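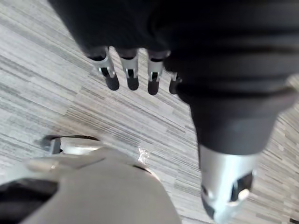 I've had Gellunitz carpet tiles down in the back office since March, so I think I can say something useful about them now. Ours are the stripy grey ones, a mix of light grey, white and charcoal, and I went for them mainly to hide the crumbs (they do!).

The good bits first. They're quick to lay. My mate Attila Fekete came over on a Tuesday evening and the two of us had most of the room done before we stopped for chips. They cut nicely with an ordinary knife as long as you change the blade often, and I'd say buy a big pack of blades because we got through the lot. Chair castors roll over them fine, and they've taken a real battering by the door with hardly a mark.

Now the moans. The tackifier they sell with them, Mident, smells awful for 2 days and the tub is tiny for the money. I ended up buying a different one from Kerekes and it held just as well. Also, check your batch numbers! One of my boxes was a shade darker, and I only spotted it with half of it stuck down. Customer service swapped it, but I had to ring three times.

Hoovering is a bit of a pain too. Fluff sits in the streaky bits and you have to go with the line of the pile or it just stays put. Coffee came out with warm water and a cloth, biro didn't.

I looked at the Stivent range as well, softer underfoot but a lot dearer, and I didn't fancy paying that for a room with a photocopier in it. Four stars from me, would be five if the boxes had matched.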